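Gakby Jewellery Box: Setting Up and Using the Trays
Section 4. Filling the box
Applies to models 1437 and 2156. Revised 21/12/2018

Before you start, read Section 3 on unpacking and make sure the protective film has been peeled from the inside of the lid. Keep all packing material until you have checked the hinge and the clasp.

4.1 Where to put the box

1. Choose a flat, dry surface that does not get direct sun. The outer covering can fade on a windowsill.
2. Place the box with the clasp towards you. The lid needs clear space behind it, so leave a gap of at least 50 mm between the box and the wall.
3. Lift the lid from the middle of its front edge until it stands upright. It will stop by itself. Do not push past this point.

Caution: do not pick up or move the box by its open lid. Hinge damage caused in this way is not covered by the Urkex guarantee.

4.2 Sorting your rings

Take out everything you plan to keep in the box before putting anything in. Lay rings down singly in front of the box, leaving space between them. Thin bands are easy to lose under larger pieces, and two plain bands of nearly the same size are hard to tell apart once they are on the rolls.
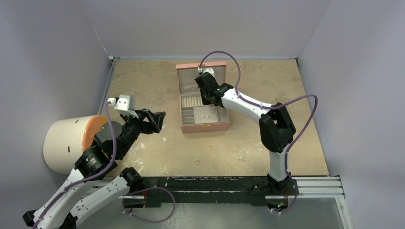
Wipe each ring with a dry cloth and check any stone settings for loose claws. Rings with a loose claw should be kept out of the box until repaired, as the claw will catch on the lining.

4.3 Putting rings in the ring section

1. Hold the ring by the top, with the stone (if there is one) facing up.
2. Part two of the padded rolls slightly with a fingertip.
3. Lower the band into the slot until about half of it is hidden. Let the rolls close on it.
4. Tug the ring gently. If it slides out with no resistance, move it to another slot. The slots nearest the ends are a little tighter.
5. Work from the back of the section to the front, so that you are not reaching over rings already in place.

Note: the rolls are stiff when new and loosen during the first few weeks. Do not force a wide band between them. Wide bands and signet rings can go in one of the open compartments.

Note: in a new box the lining may shed a small amount of fluff. Remove it with a soft brush. Do not use sticky tape, which lifts the pile.

4.4 Earrings and small pieces

Studs should be kept in pairs in an open compartment, with the backs fitted. Put the backs on before you lay the studs down. Hooped earrings wider than the compartment should be stored elsewhere, as they will stop the lid from closing.

The narrow bays suit fine chains. Fasten the chain first, then lay it in a single loop. Do not put more than one chain in a bay.

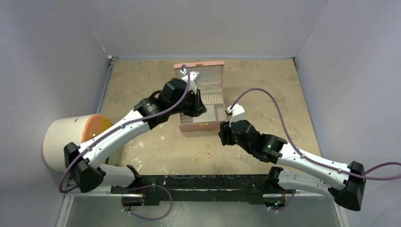 4.5 Closing the box

1. Look across the top of the trays from the side. Nothing should stand higher than the rim.
2. Lower the lid with one hand. Do not let it drop.
3. Press lightly above the clasp until it clicks.

If the clasp does not click, open the lid and check for a ring sitting too high in its slot. This is the usual cause. If the trays are clear and the clasp still will not catch, see Section 6, Adjusting the clasp.

4.6 Spare parts

Replacement rolls are sold by Skeltton in packs that fit both models. The Dunbar travel insert fits model 2156 only and takes the place of the open compartments. The ring section stays where it is. Quote the model number under the base when ordering.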